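3 min read

Zanele Ntuli has bought grippers for Plestura for long enough to have stopped reading the front page of a quote. She goes to the spares list first.

"The tool itself is the small number," she says. "Our last order came to £835 per gripper, and everyone upstairs was pleased with that. Then I showed them what we spend on pads in a year."

Plestura runs 11 hand-held grippers, which staff use to record picking tasks before any of the work goes to an arm. Ntuli plans the budget each October. She asked two suppliers, Branemex and Vass, to price the same package: the tools, a set of spare pads for each, and repairs for two years. Branemex was cheaper on the tools and Vass was cheaper on everything after.

"We went with Vass, but it was close," she says. "What settled it was that Vass would sell me a single finger. With the other quote I had to buy the pair, and we rarely wear out both together." 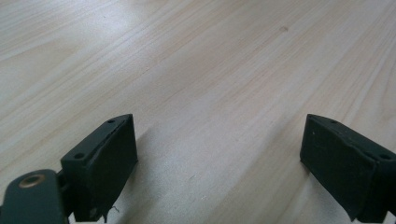
Pads are budgeted by hours of use. Ntuli allows 500 hours for a set and has them checked at half that. Fraying at the lower edge goes in the log, and so do scuffs, though neither means a pad gets changed straight away. Her rule is to replace it when the operator reports that things slip.

"I did try changing them on a fixed date," she says. "We threw away a lot of good rubber."

She also keeps a line for tables, which people tend to leave out. A shiny top throws light back at the camera, and recordings sometimes have to be done again. The team at the Komow site asked for matt mats this year and got them. The main site will have to wait.

Her advice to anyone putting in a first order is to buy fewer tools than they think they need and spend the difference on parts. She would also ask for the delivery time on screws in writing.

"I once had a gripper sitting on a shelf for most of a month for want of a screw," she says. "It was still on my books as working."

Next year's request includes two more grippers. She expects to get one.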